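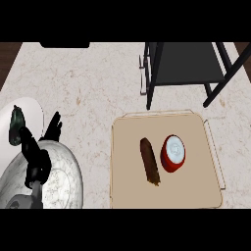 Fault 14 was the best thing that had happened to Sigrún Bundgaard since March, and she had been up with it all night. Every other fault in the Veveck arm gave you a number and a red line on a graph. Fault 14 gave you nothing, and then the arm let go! She had the kitchen up on the big screen again, the marble one with the dark chair, and the black fingers were spread open beside the green thing by the white plate, with the red can and the long brown lump (bread, she had decided, though Forough said sausage) sharing the tray across the way.

"Run it again," said Forough Jafarzadeh, who had come in at six with her coat still on.

"I've run it 900 times."

"Then you won't mind one more."

They ran it. The arm reached, closed, lifted, and at step 141 the hand sprang open as if somebody had shouted at it.

"Oh, that's lovely," said Forough. "Do that again!"

It did it again. Same step, same little jump. The real arm at Rodedis had done it over a woman's foot, with a full pan, and she had only just stepped back in time. The people there wanted an answer by noon, and quite right too.

"What happens at 141?" Forough asked.

"Nothing. It checks its own wrist."

"And if the wrist doesn't answer?"

Sigrún opened her mouth, shut it, and pulled the keyboard over so fast that her tea went into the drawer. The wrist didn't answer. It was asked, it was late, and the hand took silence to mean stop, and stop to mean open.

"Open!" she shouted. "Who makes stop mean open?"

Forough was already ringing Rodedis to tell them to keep the arm switched off.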